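Nusstead: Studio and Audience Safety Checklist

Production: Carkano (half-hour comedy, multi-camera, audience seated)
Walk-through date: 2024-06-18
Inspected by: Mebrat Hailu
Also present: Habibur Pramanik (lighting), Lucimara Siqueira (props and set dressing)
Copy to: Madalena Nogueira, production office

Marks used: OK, FIX (must be done before the next taping), WATCH (usable, look again at next inspection), N/A.

1. Audience seating and exits

1.1 Both exit doors open fully from inside. OK
1.2 Exit signs lit. FIX
Comment: Sign over the left door flickers. Habibur says the ballast is going. New one to be fitted, do not just tap it.
1.3 Aisles clear to full width. FIX
Comment: A camera cable case was parked at the end of row C. Moved during the walk-through. It needs a permanent spot that is not an aisle.
1.4 Bleacher bolts checked and tight. OK
1.5 Seat count within posted limit of 100. OK
Comment: Warm-up asked again about adding folding chairs at the front for cast guests. Answer is still no. Guests can take seats from the 100.
1.6 Step edges marked with glow tape. WATCH
Comment: Tape on the upper rows is lifting at the corners.

2. Lighting grid and overhead

2.1 Safety cables on every hung fixture. FIX
Comment: 3 fixtures over the diner set had the clamp but no safety cable. They came in with the rental package from Bataineh and were hung late. Cables on order. Those fixtures stay off and the floor under them stays taped off until this is done.
2.2 Grid access ladder locked when not in use. OK
2.3 Dimmer room door closed, nothing stored inside. FIX
Comment: Two coats and a guitar stand. Please collect them.
2.4 Load chart posted and current. WATCH
Comment: Chart is from last September. It covers the present rig, but the living room set is being turned before episode 13 and the chart will need to be redone then.

3. Set, props and dressing

3.1 Set walls braced and weighted. OK
3.2 Doors on set swing freely and do not stick. WATCH
Comment: The apartment front door catches at the bottom. It gets slammed a lot in this show. Lucimara will plane it.
3.3 Breakaway items kept apart from real glass and labeled. FIX
Comment: Breakaway bottles had no label. Same shelf as real ones. We have talked about this before. Red tag on breakaway, blue tag on real, no exceptions.
3.4 Jars and containers closed and handled with both hands. 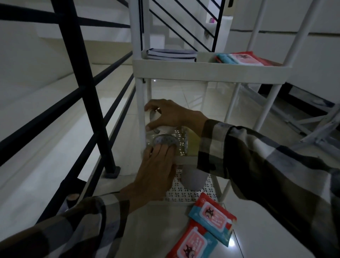
Glass jar on the cart, item 3.4

Result: OK
Comment: Lids go on before anything gets moved to the stage floor.
3.5 Prop weapons logged and locked. N/A
Comment: None in this run of episodes. The fake sword from the costume party episode went back to Ultomeo and the return slip is in the office binder.
3.6 Food used on camera dated and kept cold. OK
Comment: Fridge log filled in every day. Someone has been keeping lunch in the prop fridge. Use the one in the hall.
3.7 Blades and hand tools put away between scenes. WATCH
Comment: Tool sheet is signed out properly but not always signed back in. Two entries from the last taping have no return time.

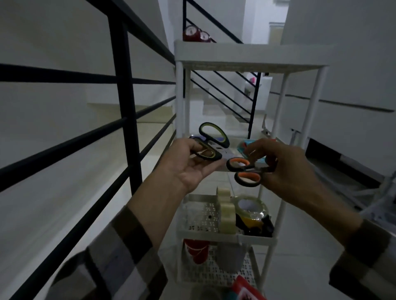 Anyone who borrows from wardrobe or props signs on the same line when the item goes back. If you hand it to someone else, that person signs a new line. Mitali Pathirana has the sheet during tapings and will ask for it to be complete before she releases the crew.

4. Fire and electrical

4.1 Extinguishers in place, tags current. OK
4.2 Extinguisher by the makeup room not blocked. FIX
Comment: Garment rack in front of it. Moved. Floor to be marked.
4.3 Cable ramps on all crossings between stage and seating. OK
4.4 Extension cords not chained together. FIX
Comment: Makeup again. Three cords end to end feeding the hot tools. An outlet has been requested. Until it goes in, use one heavy cord from the wall by the wardrobe door.
4.5 Haze machine tested with alarm panel in bypass, fire watch named. N/A

5. Emergency information

5.1 Building emergency line posted by every stage phone. WATCH
Comment: Extension is 1851. The card by the green room phone has the old number. Replace it.
5.2 First aid kit stocked. OK
Comment: Restocked with burn gel and small bandages.
5.3 Audience announcement read before each taping. OK
Comment: Warm-up reads it too fast. Exits should be pointed out by hand, both of them.

Sign-off

All FIX items go to department heads today. Send a note to Mebrat when yours is closed, with the item number in the subject line. Items 1.2, 2.1 and 4.4 will be looked at in person before the doors open to the audience.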